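Do points on survey and sampling sites expire if you take a break?

Asked in: Freebies, Rewards and Surveys
3 answers

I have been using a couple of rewards sites for a little over a year, mostly Jovis and a little bit of Zekside. On Jovis I have 1000 points saved up. I was going to hold on to them until I had enough for one of the bigger gift cards, but I'm starting a new job and I don't expect to log in much before September.

A coworker told me her points on another site were wiped after she didn't use it for a while. I looked on the Jovis help page and all it says is "inactive accounts may be subject to closure." It doesn't say how long inactive is. The Zekside page doesn't mention it at all that I could find.

So my questions are:

Do points go away if I don't log in for a few months?
Does just logging in count, or do I have to finish a survey?
Should I cash out now for a smaller card even if it's a worse deal?

Also, if they close the account, can you get the points back by writing to them? I don't want to lose a year of surveys over something like this.

Posted 30th May

Answer from Jairo Montoya
Marked as helpful

It depends on the site, but most of them do expire points in some way. The rule is usually in the terms of service and not on the help page. Open the terms and search the page for the words "inactive," "dormant," "expire" and "forfeit." One of those will normally take you to the right paragraph.

There are two kinds of rules and people mix them up.

The first kind is an inactivity rule. If nothing happens on the account for a set number of days, they close it or zero it out. On Davier it was 213 days when I signed up, an odd number, but that is what the terms said. Any activity restarts the clock.

The second kind is a fixed expiration date. Each batch of points has its own date from the day you earned it, and it doesn't matter how active you are. If yours works like this, the oldest points go first. Check your points history for a column that says "valid until" or something close to that.

On your second question, logging in is sometimes enough and sometimes not. The terms will say "account activity" or "earning activity." Earning activity means you have to finish something that pays, even if it is only a one-minute profile survey. Getting screened out of a survey usually doesn't count, even on sites that give you a point or two for trying.

Once a month I go through my list of logins and do one short thing on each site.
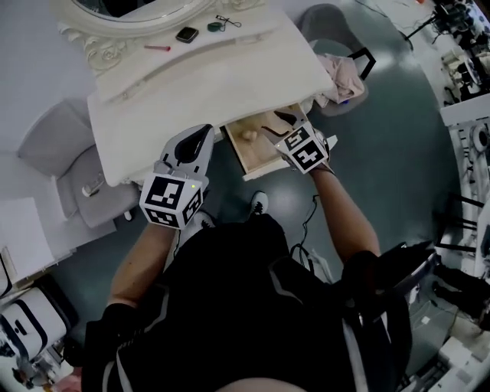
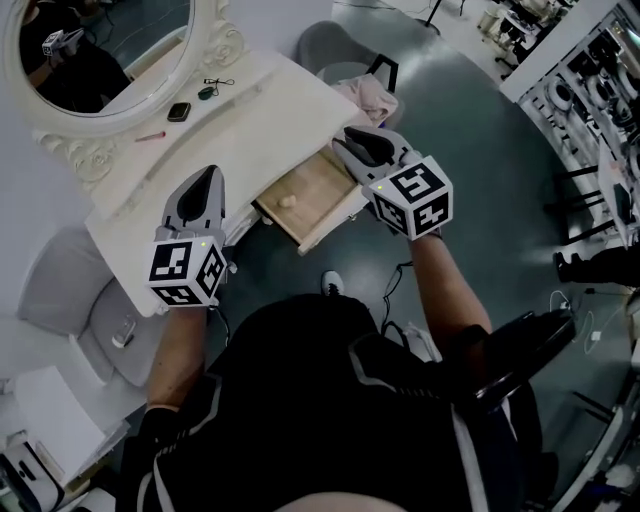

What I would do before the break

1. Take a screenshot of your balance and your points history, with the date showing on the screen.

2. Check that the email address on the account is one you read every day. Warnings go out by email, and if you signed up with a junk address you won't see them.

3. Turn off the survey invitations but leave the account notices on. These are separate boxes on most sites. If you unsubscribe from everything with the link at the bottom of an email, some sites treat that as closing your account.

4. Finish any product trial you still have open. If they mailed you something and you haven't done the exit survey, do it now. An unfinished trial can get you taken off the list for future ones, and a break doesn't pause the due date.

5. Put a reminder on your phone for every 60 days. Log in, do one short survey, log out.

As for cashing out, compare what you lose on the smaller card. If 500 points gets you a $5 card and 1000 gets you a $10 card, there's no penalty and you may as well take it now. If the bigger card has a real bonus, then it's a judgment call. I usually cash out. The site can change its prices while you are away, and it can also shut down. Zwahlen closed with a short notice on the front page and I had a balance there that I never got.

Answer from Gertraud Prantl

I agree with most of the answer above but I would cash out everything before a long break, no matter what the terms say. The terms can change too. When you keep using the site they show you the new terms and you click OK, but if you're away you won't notice.

About getting points back: I did it once. My account on Zekside was marked inactive and the balance said zero. I wrote to support through the contact form, gave them my member number and attached a screenshot of the old balance. It took them nine days to answer and they put the points back as a "one-time courtesy." I don't think they would do it twice. If the account has been deleted and not only marked inactive, then I don't know, probably not.

Don't open a second account while you wait. Nearly all of these sites allow one per household, and they can close both.

Gift card codes can have their own expiration date as well, so when you get one, add it to your store account right away. I had one sit in my email until it was no good.

Answer from a guest

mine never expired and i didnt log in for like a year. different site though, i think they got rid of the points after that and went to cash. just cash out its easier

Comments on this question

Original poster: Thanks. I searched the Jovis terms for "dormant" and found the paragraph. It says earning activity, so logging in won't be enough. I'm going to take the smaller card and leave the rest in there.

Jairo Montoya: Good. Check that the card shows up before you log off for the summer. Sometimes they ask you to confirm by email and the order is canceled if you don't.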